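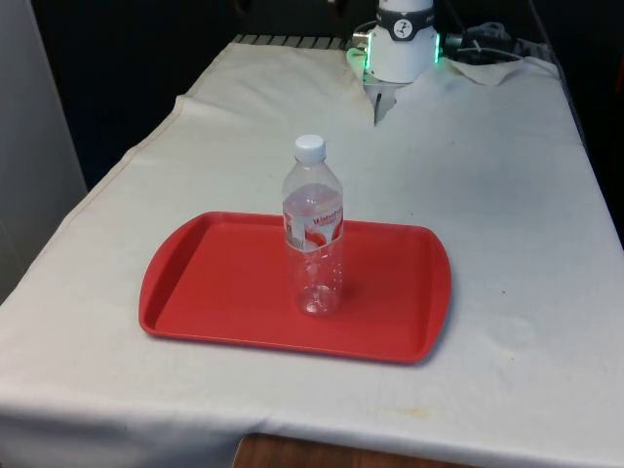 Banquet Linen and Service Technician – Dolldale Conference Center

Dretell Hospitality Services operates the food and beverage contract at the Dolldale Conference Center. We are hiring one full-time technician for the banquet linen and service equipment section. The position reports to the banquet operations supervisor and starts in April.

Scope of work

The section maintains 1384 table linens and 326 serving trays across 11 function rooms. Items are issued before each event, counted back in afterward, inspected, and either returned to stock or sent for treatment. Laundering is contracted to Sekine. Stain pretreatment, minor repair and write-off decisions are handled on site by the technician.

Duties

Sort returned linen by fabric, size and soil type. Protein, tannin and oil stains go into separate bins and are tagged before pickup.
Pretreat marked areas according to the posted chemical chart and record the product used.
Inspect hems, corners and center panels under the light table. Cloths with permanent discoloration are downgraded to staff dining or cut for rags.
Press and fold cloths for same-day events when the Sekine delivery does not cover the order.
Wash, sanitize and stack trays, water pitchers and bread baskets. Trays with cracked rims are removed from service.
Keep the stock count current in Tamiru, our inventory system, and report any shortfall before the evening issue.

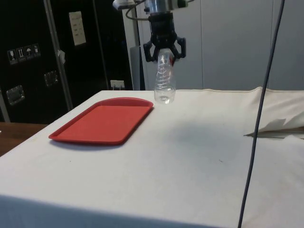 Between events the technician also restocks the service stations on each floor and brings recyclables to the loading dock. The route involves one freight elevator and two ramps. Loaded carts are heavy, and a second person is assigned for the larger rooms.

Requirements

One year of work in a commercial laundry, hotel housekeeping department or banquet operation.
Working knowledge of cotton, polyester and blended table linen, including wash temperatures and shrinkage.
Ability to read safety data sheets and measure chemicals by dilution ratio.
Ability to stand for a full shift and lift 40 pounds.
Basic computer skills. Training on Tamiru is provided.

A food handler card is required within 30 days of hire. Experience with a flatwork ironer is useful – it is not required.

Hours and pay

Shifts run from 6:00 a.m. to 2:30 p.m. or from 1:00 p.m. to 9:30 p.m., on a rotating schedule. Weekend work is part of the rotation. Pay is hourly and depends on experience, with a shift premium for evenings. Benefits include health coverage after 60 days, paid time off, uniforms and one meal per shift.

How to apply

Send a resume and a short work history to the Dretell hiring office and quote reference 1657. Applications without the reference number may be delayed. Selected applicants will be invited to a practical session covering stain sorting, folding and a sample stock count.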